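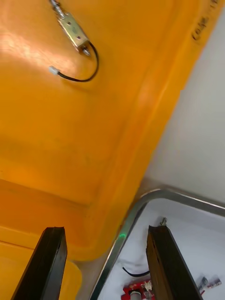 Thursday, September 29, 2022. The recycling flyer from Grernum came again, the third since July, and I read it all the way through this time, standing up at the counter with my coat on. Every household in Trerby is going to get a cart that locks. Supposedly this keeps out raccoons and other people's trash. I can picture it well enough: a big orange-yellow plastic lid with a little metal lock mounted on it, looking very serious about last week's yogurt cups. The plastic ones I've owned all cracked by the second winter, and a lock doesn't do much for a cracked lid. The flyer says nothing about winter.

What it does say is that 2,639 households "took part" last year. Took part how? I put a pizza box out in the spring and it was still there on Friday, with a sticker on it. Did I take part? I suspect I did. The goal for next year is 3,000, and I'm sure they'll reach it, whatever it is they're counting.

The fee is going up too. $182 for the year, and that's with the discount for signing up through Clokeo, which wants my phone number, my email and permission to know where I am. I live at the same address where they pick up the trash. I would have thought that was enough. I tried the sign-up page on the laptop after lunch and it asked me to choose a "household style." The choices were Starter, Steady and Champion. I closed it and went out to sweep the steps.

Walked down to the Hajdu bakery around three because the rye was gone. There was a poster on the door about the same thing, with the same green leaf. The woman in front of me said she thought it was wonderful, and that her sister's town had been doing it for ages and you could eat off the streets. Maybe so. I asked where the stuff goes after the truck and she looked at me like I'd asked where the moon goes. She bought two loaves and I got the last one, which was a little burned on the bottom. Good, though. Ate the heel on the way home.

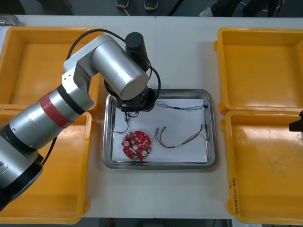

Old electronics are the part of the flyer I trust least, and it's the part I'd most like to be true. There's a drawer in the hall with two dead phones, a radio and a tangle of chargers that fit nothing. Grernum promises that all of it will be "given careful attention." I can believe in careful attention for one item. A round red circuit board on clean white paper in a steel tray, with yellow bins on both sides, looks as cared for as a dinner plate at a nice restaurant. Fine. Now bring in a truckload of hair dryers, and let me see how much clean white paper gets used. The flyer gives 500 pounds as the amount of electronics collected, and doesn't say over how long, or what became of any of it. "Collected" is a word that stops at the curb.

I know how I sound. I've been rinsing cans for thirty years and I'll go on rinsing them, partly out of habit and partly because the kitchen smells if I don't. I would just like one flyer that says: this much came in, this much got made into something, and this much we buried. I'd pay the $182 for that without a word. Well – a few words.

Wrote a note to Grernum after supper, asking those three things. Kept it polite. Took out the line about the pizza box, then put it back in. There's no mailing address on the flyer, only Clokeo again, so the note is sitting under the salt shaker until I find one.

Rain since eight. The blue bin is out, with a brick on it. Need to call about the gutter tomorrow, and get stamps.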